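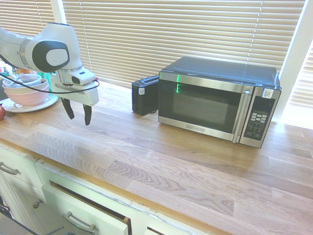 Worktop in light oak, butcher-block style.

Nastholm Worktop Diary

A plain-text dataset of how people look after wooden kitchen worktops, and what happens to the wood over time. Collected by Anjani Manurung, with a lot of help from Brayden MacPherson on the tidying and checking. Last updated 4 Sep 2022.

What you get

3,000 diary entries written by people in 100 homes, nearly all of them in Nastholm and Gikness. Each entry is a short note made after somebody oiled, sanded, scrubbed, stained, scorched or simply looked hard at their worktop. I love these notes! Some are four words long ("oiled again, still thirsty") and some go on for a page and wander off into what was for dinner.

The entries are in entries.csv, one per row, and the homes are in homes.csv. You can join the two on home_id.

Columns in entries.csv

entry_id – a plain number, never reused
home_id – matches homes.csv
month – month and year only, we dropped the day on purpose
task – oil, wax, sand, clean, repair, none
product – as the writer gave it, spelling untouched
area – sink, hob, middle, edge, whole top
note – the diary text itself
mood – one to five, filled in by the writer and often left blank

Columns in homes.csv

home_id
wood – oak, beech, walnut, iroko, unknown
fitted – year the worktop went in, if known
people – how many live there
water – hard, soft, unsure

Getting started

Unzip the folder and open either file in whatever spreadsheet you like. The files are UTF-8 with commas between fields, and any note containing a comma is in double quotes. Brayden's script tidy.py turns the product names into a cleaner list (it knows that "danish", "Danish oil" and "the danish stuff" are the same thing) and writes a new file beside the old one. Your original is left alone.

Good things to try

Follow a single home from start to finish. Home 40 is my favourite: a beech top next to a very busy sink, and a writer who tried every oil in the shop before settling on one and sticking with it for good.

Compare the sink and the hob. The sink entries are full of black marks and swollen joints, while the hob ones are nearly all about pan rings, and the words people use for the two are wonderfully different.

Look at May. Lots of people seem to do their big yearly sanding then, with the windows open, and the notes get much longer.

Things to watch out for

Wood type is what the owner told us. We didn't test anything, so treat "oak" as "they believe it's oak".

People write more when something goes wrong. A quiet stretch may mean a happy worktop or a forgotten diary.

The iroko group is tiny. Please don't draw big conclusions from it, tempting as it is.

Privacy

Names, streets and phone numbers have been taken out by hand. Pets' names stayed in – the owners asked for that. Everyone agreed to their notes being shared, and if one of them changes their mind we remove the home and put out a new version.

Using it

Free for any use, including teaching. Please credit "Nastholm Worktop Diary, Manurung and MacPherson" and, if you make something with it, send us a link. Corrections are very welcome too, especially to the product list, which still has eleven entries marked "???".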